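Bench arm, pick-and-place build. Shared workshop, Butmont. Inspection before powered running, Sunday, March 27, 2022. Inspected by Toshio Matsuda. Replaces the sheet from November, which was written before the second joint was rebuilt.

Marking: **OK** / **Fix** (before next powered run) / **Watch** (can run, look again next time).

## 1. Mounting and structure

- [x] Base clamp bolts tight - **OK.** Torque marks line up on all of them. New paint marker used, the old one rubs off with alcohol.
- [x] Base does not shift under a hand push at full reach - **OK.**
- [ ] Link fasteners, shoulder to wrist - **Fix.** One screw on the elbow bracket turned a quarter turn by hand. Threadlocker was left off after the rebuild. Remove, clean, apply medium strength, leave overnight.
- [x] Printed parts checked for cracks at the layer lines - **OK.** Wrist bracket has a white stress line near the rear boss. It was there in November and has not grown.
- [x] Gripper fingers parallel when closed - **OK.**

## 2. Power

- [x] Supply is the Vendora unit, correct voltage on the label and at the meter - **OK.**
- [x] Fuse fitted and of the right value - **OK.** Spare taped inside the lid.
- [ ] Strain relief at the supply end - **Fix.** The gland nut was loose and the jacket has pulled back 2 mm. Re-terminate. Do not push the jacket back in and tighten over it.
- [x] Ground continuity, base plate to supply chassis - **OK.**
- [x] Supply vents clear - **OK.**

## 3. Cables

- [x] Service loop long enough for full travel - **OK.** Moved by hand through every joint limit with power off. Nothing goes tight.
- [ ] Loop does not snag - **Watch.** At full retraction with the wrist rolled, the loop can rub on the elbow bracket. Add a sleeve over that section if the jacket shows wear.
- [x] Connectors latched - **OK.** The Ikeda connectors click. If there is no click, the connector is not in, whatever the status lights say.

## 4. Stop and limits

- [x] Stop button cuts motor power, tested from idle - **OK.**
- [x] Stop button cuts motor power, tested in motion at low speed - **OK.** The arm sags when power goes. Keep hands out from under it.
- [x] Button reachable from the operator's position - **OK.**
- [x] Restart needs a deliberate reset - **OK.** Releasing the button alone does nothing.
- [ ] Soft limits match the posted values - **Fix.** The card on the wall still gives the reach as it was before the rebuild. The controller file has 400 mm, and that is the correct one. Reprint the card.

## 5. Work area and handling

The task for this build is reaching into a clear storage bin and handling amber pill bottles. The bin wall is the main hazard to the arm itself. A finger that comes down on the rim loads the wrist sideways, and the wrist is the weakest joint we have.

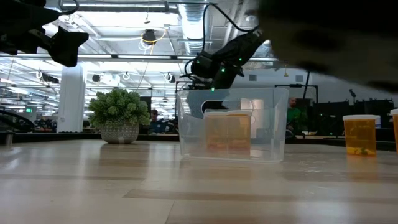
Approach must be vertical for the last part of the descent, with the gripper open before it passes the rim. The present path file does this. Older path files do not, and they should be deleted from the controller along with any local copies.

- [x] Descent speed limited inside the bin - **OK.**
- [ ] Grip force set for plastic bottles - **Watch.** The value was carried over from the foam block tests. No damage found, but it was never measured on a bottle. Use the Sitico gauge.
- [ ] Bin held in place - **Fix.** Tabletop is smooth and the bin slides under a light push. Fit non-slip pads underneath and mark the corners with tape.
- [ ] Keep-out line on the table - **Fix.** Not marked. People work close by on the far side, and anyone at the bench needs to see where the arm can reach.
- [x] Bottle contents - **OK.** Filler only. No real medication on this bench at any time.

## 6. Software

- [x] Controller log readable and not full - **OK.** Log closed at entry 1948.
- [x] Homing repeatable - **OK.**
- [ ] Watchdog trips when the control cable is pulled - **Fix.** Tripped, but the message on the screen was the generic fault. Give it its own code so it is not cleared by habit.

## Result

Not released for unattended running. Attended running at low speed is allowed once the elbow screw, the strain relief and the keep-out line are done. The remaining items marked Fix also have to be closed before normal speed.

Parts needed: threadlocker, gland nut, non-slip pads, yellow floor tape. Charge to job 49.

T. Matsuda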